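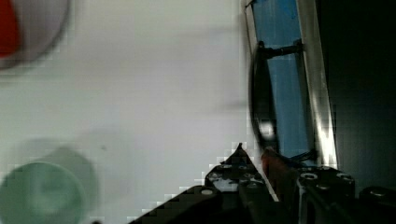
Photo: Pieter Swanepoel

Workshop notebook, April, 6.40 am

Grease trap at the Witstead pub backed up again overnight. Publican rang before I'd found my other boot. Third call since we took over the kitchen plumbing there, and the first where he hasn't blamed the bakery next door, so we're making progress of a kind.

Lid off at 7.15. Trap is a 2,000 litre job, put in by Oosthuizen back when the place did toasties and not much else. Now it does 64 covers on a quiet night and a Sunday roast that seems to be mostly dripping. Fat cap about 11 cm thick at the inlet end. Outlet baffle had slipped on its bracket, so the good stuff was heading straight for the sewer line without stopping to say hello.

Reset the baffle with two new stainless bolts. The old ones came out in my fingers. Pump-out booked with Pinell for this arvo; told them to bring the long hose, as the courtyard gate is still chained and the key is still "somewhere".

Dishwasher discharge temp is the thing I keep coming back to. If it's running too hot it'll carry the fat through as liquid and let it set further down, which would explain the blockage at the Dokadthorpe Road bend last time. Didn't get a reading – probe battery flat. Mine, before anyone asks.

Chef wants to pour enzyme down it. Told him to hold off until we've had a clean trap for 5 weeks and something to compare against. He has already bought the enzyme. It's a large drum.

To do:
Probe battery, and a spare
Temp at the discharge, mid-service
Quote for a second basket strainer under the pot sink
Ask Pieter where the good lid lifter went

Van smells. Windows down all the way back.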